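Festival Diary
15/04/2013

The office of the Gulholm Short Film Week opened at the usual hour. The first matter of the morning was the print traffic sheet. Of the 42 titles in the program, all but four have now been received and logged. Two of the missing films are with the shipping agent and are expected by the end of the week. The producers of the other two have been written to again and asked to send a screening file in place of the print.

The selection panel for the student section met before noon in the reading room at Farquharson Hall. It viewed the last group of entries and confirmed the list without a vote. There was a long discussion on running order. The panel agreed that the two longest films should not be shown in the same session, and that the Estonian animation should close the second evening. Subtitles for that film are to be checked once more against the revised dialogue list, as the copy sent in April still carries the old title card.
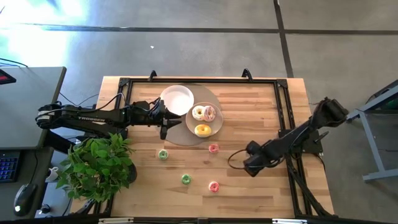 Wooden worktable with black metal rails.

In the afternoon the office received the revised agreement from the Estberg Cinema. The main house is confirmed for every evening session and the small house for mornings only. The cinema has asked that the doors open 30 minutes before each screening, and this has been accepted. The request to keep the lobby open after the last film was refused, and the closing reception will therefore be held at Farquharson Hall as in past years. The printed program must be corrected on this point before it goes to press.

The Adaseo ticketing system was tested after lunch. Single tickets and day passes could be sold and canceled as they should. The reduced price for students did not appear on the receipt, although the right amount was charged. The fault has been reported to the supplier and a reply is awaited. Paper tickets will be kept ready at both doors on the opening night.

A letter came from the city library offering its lecture room for the talk on early sound film. The offer was accepted with thanks. The room has no projector of its own, and the portable unit will have to be moved across from the hall the evening before.

The catalog proofs were returned to the printer at the close of the day. Changes were made to the notes on three films in the documentary section, where the country of production had been given wrongly, and to the index of directors. The printer has been asked to match the cover blue to last year's edition.

Outstanding for tomorrow: the hotel list for visiting filmmakers, the wording of the jury invitation, and the bill for poster storage, still unpaid from the winter season.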